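# Teaching a Two-Handed Robot to Serve Drinks by Remote Control

Ifeanyi Ekwueme and Ehab Ait Ali

## What we did

Our project started in July with one question we both really wanted to answer: can a robot learn to fill a glass if a person drives its hands through the job enough times? We called the setup Velliner. One of us wears the gloves and headset and moves both arms, and the other resets the table and keeps the log.

We recorded 332 runs. Of these, 70 were thrown out, mostly for dropped tracking in the gloves (annoying, but the logs made them easy to find!). We trained on 190 of the good ones and kept the rest for testing.

## What was hard

Gripping glass was the big one. The operator feels nothing through the gloves, so early on Ifeanyi squeezed far too hard and Ehab let the tumbler slip. Slowing down the last bit of the reach helped us both more than any software change.

The strainer made things harder too. It sits in the top of the glass, and the spout has to point down into it, so a grip that looks fine can still leave everything a little off. We loved this part, because you can see a person's small corrections show up later in what the robot does.

## What we want to try next

The right hand mostly rests while the left one works. We would like to record runs where both hands have a job, starting with one holding the glass and the other lifting out the strainer. Ehab has already begun rewriting the glove calibration for that.

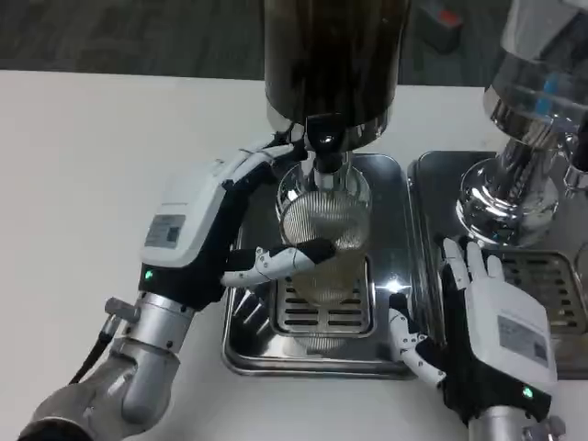
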